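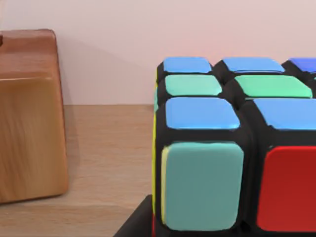
Transit > Street Safety > Newsletter

Signal timing changes on the Grinddale corridor

3 min read

Grinddale's traffic office will change the pedestrian signals at six crossings on Costello Avenue in November. Work starts at the Jukow Street end and moves east, one crossing per night, after 10 p.m.

Two settings change. The first is the leading walk interval, the period when people on foot have a walk signal and all vehicles are held on red. It goes from four seconds to five. The second is the clearance time, which is now set for a faster walking speed than most older residents manage. The new value follows the curb-to-curb distance at each crossing, measured along the far side of the crosswalk.

Right turns on red will be banned at the Jukow Street and Mill Road crossings at all hours. At the other four the existing signs stay.

The controllers are Nikov units already in the cabinets. No new poles or trenching are needed. Each cabinet will be switched to flashing red while the timing plan is loaded, and drivers should treat the crossing as an all-way stop during that period.

Bus schedules are not being revised. Teresa Ó Conaill, the signals engineer for the corridor, expects the added delay to fall mostly on left-turning traffic from the side streets. Bus stops within 300 feet of a crossing stay where they are.

Detector logs will be kept for the length of the trial. Push buttons that fail to register should be reported with the pole number, printed on the plate below the button.

Comments

Noreen Flanagan
Does the longer clearance apply on every cycle or only when someone presses the button? The one by the pharmacy skips the walk signal if you're a second late.

dkr_east
Mill Road needed the turn ban years ago. Now paint the stop line again, it's gone.

PeteW
What about bikes? We get the same green as the cars and the same turning trucks.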